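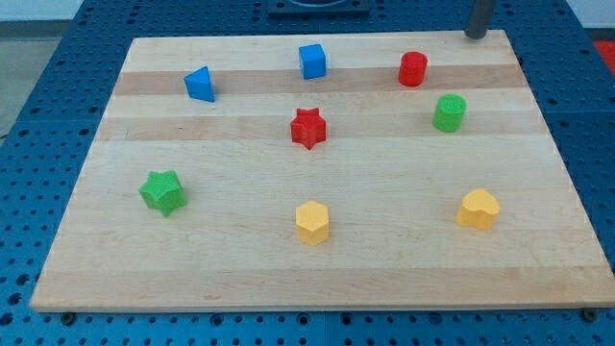 April, a little after 10 at night. I have decided that I am the sort of person who makes cutting boards, and I am writing it down so that I can be held to it. Six weeks ago I was the sort of person who made sourdough, and before that I was the sort of person who was learning the accordion, and the accordion is still under the bed making its case. But the board is done, and I keep walking past it on my way to places I don't need to go. It's maple, in long strips, pale with a couple of darker honey bands running the length of it, one toward the top and another just under it. The bands were supposed to be evenly spaced. I planned it on paper, I penciled numbers on the ends of the strips, and then at the moment of glue I panicked and put them down in whatever order my hands had them. So now the bands live close together, one in the upper part of the board and one near the middle, like two people sharing an umbrella, and when anybody asks I'll say it's asymmetrical. And of course it has been in the house for one evening and there are already blocks all over it. Stars, cylinders, a blue cube, a yellow hexagon. No onion has touched it yet and it's a toy shelf.

I should say where the glue panic came from. The bottle gives you ten minutes of what it calls open time, and I took this to mean ten relaxed minutes. I had the radio on. I had a coffee. By minute four I was wearing more of it than the maple was, two strips had slid sideways under the clamps, and I was leaning on the whole business with my forearm and saying things to it. The coffee has a skin of sawdust on it in my memory, and I did drink it.

The wood came from Mulcahy's, the yard out past Nullalden, where they sell offcuts from a bin by the door and make you feel you've wandered into the wrong church. I asked for maple. The man asked what kind of maple. I said the pale kind. He let that sit for a while and then he pointed at the bin. I came away with an armful of strips and a price that seemed fine until I added the clamps, the glue, the second lot of clamps, the sandpaper in all the grits, and the oil. I did the arithmetic tonight on the back of an envelope, which was a mistake I could easily have avoided. The total is $149. There is a perfectly good board at the supermarket for less than the glue and the oil together, and it's straight.

Mine is straight too, on one edge. The near edge (I have begun thinking of it as the near edge, and the board has to be set down that way around) came out clean and crisp, with a nice lighter rim on it, and I would put that edge in a magazine. I'm not going to discuss the far one.

Sanding took four evenings. I had read that sanding is meditative. What I meditated on was the neighbor's leaf blower, whether I'd paid the water bill, and a remark made to me at a wedding nine years ago that I have now fully answered. Somewhere in the third evening the boards stopped feeling like boards and started feeling like one thing, and I ran my hand across the joints with my eyes shut and couldn't find one of them. I did that quite a few times. Then I found one.

The blocks are a separate failing of mine. They came out of the tub from the hall closet, the one I got down last month because my sister's two were coming for the weekend and I wanted to be the aunt with the good stuff. The two went home. The blocks have taken the long view. I have stepped on the sharp end of a triangle in the bathroom. I've had a cylinder in my coat pocket all the way to Illow and back, and found it with my fingers in the line at the pharmacy and spent a bad few seconds trying to think what I'd been prescribed. They get on any flat surface I clear. I'm fairly sure I'm the one putting them there, picking them up off the floor and setting them down on the nearest thing, and the nearest thing is now, apparently, my life's work.

I'll admit they look good on it. All that primary color on the pale wood. I sat there after supper when I should have been doing the dishes and rearranged them by shape, then by color, then in order of how much I'd mind standing on them. The star wins that, easily. It has five points and every one of them is a foot-finder. The cylinders are harmless to stand on but they roll, so they get you a different way, in installments. The cube is the decent one of the family. I could live with the cube.

There is the question of what the board is for. I made it to cut things on. I said so in the store, I said so to my sister on the phone for twenty minutes while she was trying to get off the phone. But I took an onion out of the basket tonight and held a knife over all that nice smooth maple and I could not do it. I put the onion on a plate and cut it there, on a plate, like a student. The knife squeaked. The onion went on the floor, mostly. The board, meanwhile, sat there in perfect condition.

My mother had a board with a dip worn in the middle of it, so that soup vegetables all slid gently to the center while you were chopping and you had to keep herding them out. She'd had it since before me. I don't suppose she ever oiled it. I don't suppose she ever thought about it at all, except the time my brother used it as a sled, and then only about the getting caught. I would like mine to get that way. I'd just like it to get that way without anyone putting a mark on it.

Oil tomorrow, one more coat. The first one went on beautifully and brought the honey strips right up, and I stood there turning it under the light and feeling like someone with a trade. The tin says to let it soak in and wipe off the extra and leave it overnight. The tin also says 441 on the lid in marker, in handwriting that isn't mine, and I have no idea what that's about. A batch number or somebody's locker. I've been trying to think of it as the number of boards the last owner got out of their system.

List for tomorrow, before I lose the envelope:

Oil.
Blocks back in the tub. Tub back in the closet. Closet door shut, with something leaned on it.
Return the extra clamps, if the place will take them with glue on.
Water bill.
Buy onion.

My sister's birthday is coming and I had the idea, around the second glass, that I could make her one. I've got strips left over. I've got the clamps, for now. I know about the ten minutes. I could space the bands out properly this time and she would get the good one and I'd have the one with the umbrella. I went as far as laying the leftover strips out on the kitchen floor to see how wide it would come, and it would come out wide enough for a lime.

So, back to Mulcahy's. I've looked it up and there's hard maple and soft maple, and I'm going to walk in there and say one of them. Bed now. I left the light on over the board and I'm going to have to get up again and turn it off.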